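Notebook > Dye bench > Indigo vat

December 2023

The vat is finally behaving! I fed it two spoons of fructose last night, put the lid back on, wrapped the whole bucket in the old quilt, and this morning there was a coppery skin across the top and the liquid under it was that murky yellow-green we have been chasing since the fall. The paper strip dipped in and went blue in the air in nearly 3 minutes, slow but steady, and I stood there grinning at a strip of paper.

Recipe as it stands, so we stop arguing over whose sticky note is right: 200 grams of the Zodutden indigo (the finer grind, from the tin with the dented lid), slaked lime, fructose, hot tap water. Hydrate the powder with marbles in a jar and shake it far longer than seems reasonable. The lumps in the last batch were my fault, I got bored and quit early.

Temperature was 46 C when I dipped. Orlandini's booklet wants it warmer, but the cotton from Nuvham took color beautifully at this heat and I see no reason to push it. The linen was fussier. It came out patchy along one fold, and I think I hadn't scoured it well enough — water was still beading on it before it went in. Redo the scour with more soda ash and leave it overnight.

Dip notes:

- Cotton, first dip: pale, a bit greenish until it aired out. Lovely even edge.
- Cotton, after two dips: proper mid blue. Best result we have had from this bucket, hands down.
- Linen: see above. Still pretty, in a weather-map sort of way.
- Wool scrap: did not try it. Too much lime in here for wool, and I like that wool.

Please don't stir right before dipping. Let the sludge settle for an hour at least, and squeeze the cloth out under the surface so it doesn't drip and drag air in. The bubbles go back on top when you're done (scoop them off into the yogurt tub first, then slide them in gently).

Rinse water: the Carar vinegar is nearly gone. A small splash in the second rinse really does soften the hand of the cotton, I compared a rinsed and an unrinsed piece and could tell them apart with my eyes shut.

Still open: does the vat want more lime or more sugar when it goes dull blue all the way through? My guess is sugar first, wait a few hours, then check the pH before touching the lime. Also want to try the clamped folds with the jam jar lids, the little circles should come out crisp if the clamps hold. So excited for those! 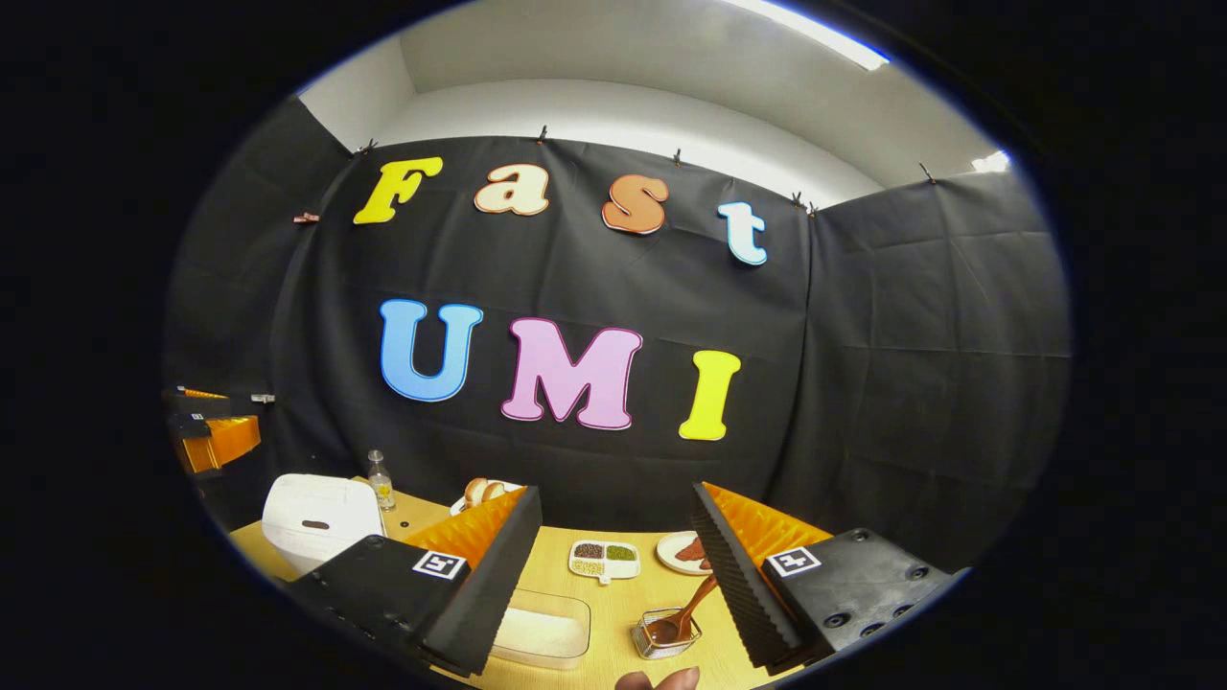

For January

Scour all the linen again. Order vinegar. Start a second, weaker vat for the pale blues so this one can stay strong, and label the lids this time.

2 comments · 3 shares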